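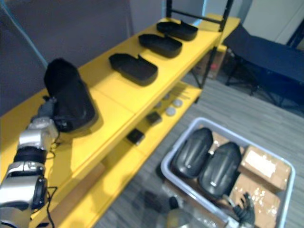 Flatside Hard Glasses Case, Large

I've been selling the Flatside in my shop in Pristadton for 12 years now, and it's still the case I reach for when somebody comes in with a big pair of sunglasses and a sad story about a backpack. It's a clamshell, it's black, and it closes with a good firm snap (my favorite part, I won't lie!).

The shell is stiff enough that I happily toss mine in the bottom of a beach bag under two towels and a paperback. Inside there's a soft gray lining, glued right up to the rim so the corners don't peel. Wraparounds fit fine. Ski goggles don't, so please stop trying, you'll spring the hinge and then we'll both be upset.

Two versions in stock:

Flatside Large, plain lining: 560 crowns
Flatside Large with Trusberg cloth and belt loop: 755 crowns

The Trusberg cloth is the thick kind, and you can run it through the wash with your T-shirts. Skip the fabric softener or it'll smear. The belt loop is stitched on, and I find it a bit tight on wide belts, but it loosens up after a week or two of wear.

If you own one of the older Fagerlund cases, the Flatside is a touch longer and closes tighter. I still have a few Fagerlunds in the back for people who like them slim, just ask at the counter or drop me a note with your order.

Shipping is free over 600 crowns. Orders in before noon go out the same afternoon. Returns are fine for a month as long as the case hasn't been sat on, and yes, I can tell.

Color: black only. Brown is coming back in April.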